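4.2 What callers say, and when they say it

I went into this part of the study thinking the calls themselves would be the dull bit. We had 300 non-emergency calls from the Bellamy police district, all of them reporting someone trying car doors or looking into parked vehicles, and I figured they'd all sound the same. They don't. Some callers give you a jacket, a street corner and a direction of travel in one breath. Others spend the first minute deciding whether they should have called at all (and then apologize for it!), and by then the person they were watching has gone around the corner.

So I coded each call for 3 things: whether the caller gave a location an officer could drive to, whether they described the person, and whether they stayed on the line. Thaddeus Okafor coded the same calls separately, without seeing my sheets. We disagreed most on the second item. I was counting "some guy in a hoodie" as a description and he wasn't, and after a long afternoon of arguing I came around to his side.

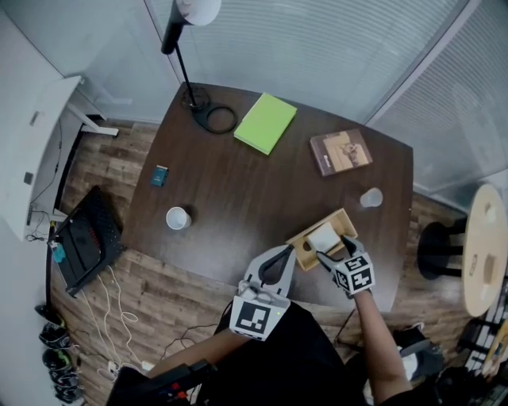

Figure 3. Materials on a wooden table, with a small open tray near the front edge.

Location turned out to matter far more than I'd guessed. When a caller named a block or a business, officers were much more likely to find somebody to talk to. A good description with a fuzzy location did very little. I think that makes sense if you've ever ridden along on a night shift - the streets are mostly empty, and anyone walking down the right one is worth a quick hello.

Staying on the line is harder to read. People who stayed on were often watching from an upstairs window, so they could see more in the first place, and I can't pull those two things apart with the records we have. I tried splitting the calls by time of night and it only made the groups too small to say much.

One more wrinkle: in April the district switched its call logging from Jarner to Tranov, and the new system cuts free-text notes at 4000 characters. Only 2 of our calls ran into that limit. I kept both of them in and coded from the audio. I'll come back to the logging change in the section on missing data, where it causes more trouble.

Contact the Ovus working papers desk | Copyright Ovus | Back to top

We use cookies to remember your settings. Accept | Decline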